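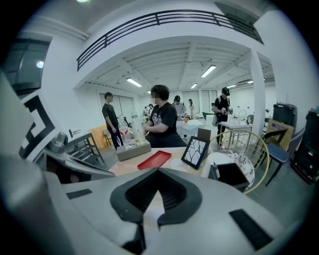 About the Herketby School of Framing and Paper Conservation

The Herketby School of Framing and Paper Conservation teaches the mounting, framing and basic care of works on paper. It was founded by Severyn Marchuk, a framer who had worked for many years in the trade and who wished to pass on his methods to a small number of students at a time. The School has remained small by choice. Each class is limited to 18 students, and every student has a bench for the full length of the course.

The School occupies two floors of the former Demcombe seed warehouse. The ground floor holds the cutting room, the joining room and the timber store. The upper floor, which has north-facing windows, is used for paper work, mount cutting and lectures. A freight elevator connects the two floors and is available to any student or visitor who needs it.

Our Courses

The Foundation Course runs for two terms and assumes no earlier training. Students learn to measure and cut mount board, to join and finish a simple molding, to cut and fit glass, and to hinge a print with Japanese paper and wheat starch paste. By the end of the second term each student is expected to have completed a set of frames for assessment, including one made from unfinished timber.

The Advanced Course is open to those who have passed the Foundation Course or who can show equal experience. It covers gilding, the repair of old frames, box framing for textiles and objects, and the handling of damaged or brittle paper. Students on this course also spend part of each week in our client workshop, where they assist staff with commissions from museums, libraries and private owners.

Short courses are offered in the evening and on Sunday. These include an introduction to mount cutting, a class on the storage of family photographs and papers, and a course for printmakers who wish to frame their own editions. Short courses do not lead to a certificate.

Our Approach

Every mount and frame made at the School must be reversible. A print should be able to leave its frame in the condition in which it entered. For this reason we do not teach dry mounting for original works, and we use 100 percent cotton board wherever the board touches the art. Students keep a written record of the materials used in each job, and a copy of that record is fixed to the back of the finished frame.

The Ní Bhriain Library

The School's library is named for the family that gave its first books. It holds trade catalogs, pattern books and manuals on framing, bookbinding and paper making, together with a collection of molding samples from the Narkenitz workshop, which closed before the School was founded. The samples are kept in drawers by profile and may be handled under supervision. Outside readers are welcome by appointment.

Staff and Governance

The School is led by its Director, Ingrid Nguyen-Tran, who trained as a paper conservator and first joined the School as a visiting tutor. Mr. Marchuk retired from full-time teaching but continues to lead the gilding classes. The Director reports to a board of trustees, which meets each term and publishes a yearly report. Copies may be requested from the office.

Admissions and Fees

Applications for the Foundation Course open in January. Applicants are asked to send a short letter and to attend an interview at the School. No portfolio is required. Fees cover teaching, use of tools and all materials for assessed work. A limited number of bursaries are awarded each year on the basis of need, and applicants may ask to be considered for one in their letter.

Visiting

Visitors should enter by the courtyard door and sign in at the office. Frames and artwork for the client workshop are received by appointment only.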